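The Hirnden Wool Rug Pad, Cut to Order

Home > Floors > Rug Pads > Hirnden

In stock. Cut and shipped from our back room. Samples available.

Okay, so I have been selling rug pads for a long time now and I still get a little thrill when somebody calls up and asks a proper question about them. Most people buy a rug, spend weeks picking it out, send me pictures of it next to the couch, and then at the checkout they go "oh, do I need one of those pad things?" Yes! You do! And I'd like you to get this one, so pour yourself a coffee and let me tell you why I keep it on the shelf.

The Hirnden is a felted wool pad with a natural rubber backing. The wool side goes up against your rug, the rubber side goes down on the floor. I carry it in two thicknesses, the quarter inch and the three-eighths, and I'll get to which one you want further down (it's nearly always the quarter inch). It comes off a big roll and I cut it myself on the long table, with a steel rule and a rotary blade I change way more often than I probably need to.

Why I switched

For years I sold a foam pad. I won't say whose. It was cheap and squishy and people loved it in the store because you'd step on the sample and go "ooh." Then two summers later they'd call me, because the foam had gone to crumbs under the dining table and there was yellow dust all over the floor. I had it under my own hallway runner and I spent an entire afternoon on my knees with a plastic scraper getting it off the oak. That was the end of foam for me.

I tried four different pads after that, at home, under rugs I walk on every day. One of them smelled like a tire shop. One was lovely but slid around like a hockey puck on the tile. The Hirnden just sat there and did its job, which sounds like faint praise, but it's about the nicest thing I can say about something you're never going to look at again.

What it feels like

Firm. I want to be upfront about that, since most of my returns (there aren't many) are from folks who expected a mattress. Wool felt has some give and then it stops. You feel it in your heels when you've been standing at the stove for an hour, and your chair legs don't sink in and tip you sideways. If you want the bouncy hotel carpet feeling, the three-eighths gets you closer, and I'd put it in a bedroom and nowhere else.

It also takes the edge off noise. I live above the store, and my nephew bounces a tennis ball in the living room whenever he visits, and I used to be able to hear it from behind the register. Now I get more of a soft thud. I've never measured it, that's just my ears talking.
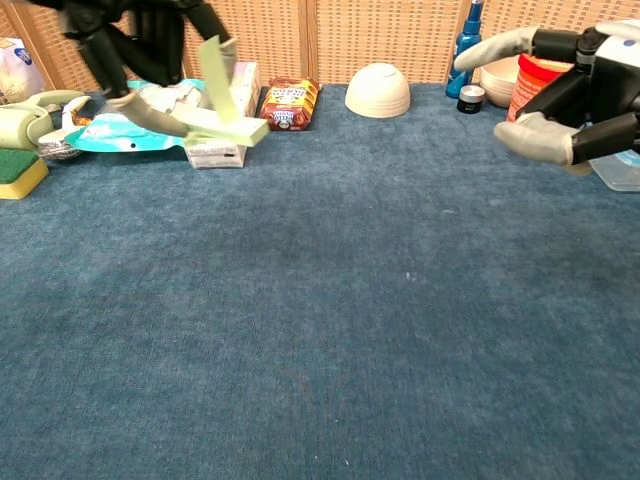
Now, sizing, and please read this bit even if you skip the rest. The pad should be smaller than the rug. I take one inch off every side, so two inches off the length and two off the width. That way the rug's edge drapes down to the floor and you don't get that little ledge all the way around that catches everybody's toes. When you fill in the order form, give me the size of your RUG and I'll do the subtracting. If you've already subtracted, write "already subtracted" in the notes, otherwise I'll do it again and you'll end up with a pad that's way too small and we'll both be sad.

And measure the rug, please! Don't go by the label. A rug sold as eight by ten is very often seven foot ten by nine foot something. Handmade ones can be wider at one end than the other. Give me both ends if they're different and I'll cut the pad on a slant to match. I like doing those.

Round rugs are fine. Ovals are fine if you send me a paper template. Sheepskins and cowhides I can do from a tracing, but it takes me longer, so there's a small cutting charge and you'll wait a few extra days.

Which thickness?

Quarter inch: dining rooms, hallways, living rooms, home offices, under any rug that a door has to swing over. Flat weaves especially. A thin rug on a fat pad ripples when you vacuum it and it'll drive you nuts.

Three-eighths: bedrooms, reading corners, a playroom if the rug itself has a decent pile. Check your door clearance first. Stack up some cardboard to the height of the rug plus the pad, and swing the door over it.

Floors it's good on

Sealed hardwood, tile, stone, and laminate are all happy. If your floor has been freshly refinished, give it at least a month before you cover it with anything at all, mine or anybody else's. Finishes need air to cure. I had a customer who couldn't wait, and she ended up with a faint waffle print by the fireplace.

Vinyl is the one I say no to. Rubber and vinyl can react and leave a stain that doesn't come up, and it doesn't matter that it's natural rubber. For vinyl floors I have the Siliņa, an all-felt pad with no backing. It grips less, so it wants a big rug with some furniture sitting on it. It's a good pad and I have it under my own kitchen table.

For rug over wall-to-wall carpet, you don't want the Hirnden either. Get the Dramis, which is thinner and has a bit of tack on both faces, and it stops the rug from creeping toward the window like they all do.

Looking after it

There's hardly anything to do. Once or twice a year, roll the rug back, run the vacuum over the felt on low with no beater bar, and wipe the rubber side with a damp cloth if it's picked up grit. Let it dry before it goes back down. When I did mine in September I found two earrings and a guitar pick, so there's that to look forward to.

If something spills right through, lift the rug and blot the pad with towels, then stand it on its side somewhere airy. Wool takes a good while to dry, so give it a couple of days. Don't put it in the dryer. Don't put a space heater on it.

It will shed a little fuzz in the first few weeks. Completely normal, it stops.

The numbers

Material: felted wool, natural rubber backing
Thickness: 1/4 inch or 3/8 inch
Color: oatmeal gray, varies a bit by roll
Roll length: 70 feet
Largest single piece: 12 feet wide (bigger rugs get two pieces and a roll of seam tape, included)
Pads cut since I started keeping the notebook: 3,353
Sample: 4 inch square, free, one of each thickness

Shipping and returns

Small pads go out rolled in brown paper. The big ones go in a tube, and they're heavy, so have somebody around to help you get it up the stairs. Leave it flat overnight and the curl relaxes by itself. Orders over $200 ship free in the lower 48.

Since everything's cut to order I can't take back a pad because the rug was measured wrong, but call me before you panic. If it's too big I'll talk you through trimming it (kitchen scissors work, rubber side up, go slow). If it's too small and the gap bugs you, I'll sell you a strip for the cost of the wool.

If it arrives with a flaw, or I've cut it crooked, I'll make you another one and pay the postage.

From customers

"Bought the quarter inch for a runner on tile. Dog used to surf it to the front door every time the bell rang. He has had to find another hobby." Ashley Tapley

"Firmer than I thought it would be but I'm used to it now and the chairs don't wobble. Would have liked a darker color."

"Wrote 'already subtracted' in the notes as told. Fit perfectly."

Goes well with

Siliņa all-felt pad, for vinyl floors
Dramis thin pad, for rug over carpet
Enero corner grips, set of eight, for doormats and anything too small to bother padding

Questions? The phone gets answered until 5:30 p.m., and if I don't pick up I'm at the cutting table with the radio on, so leave a message with your rug size and what kind of floor you've got.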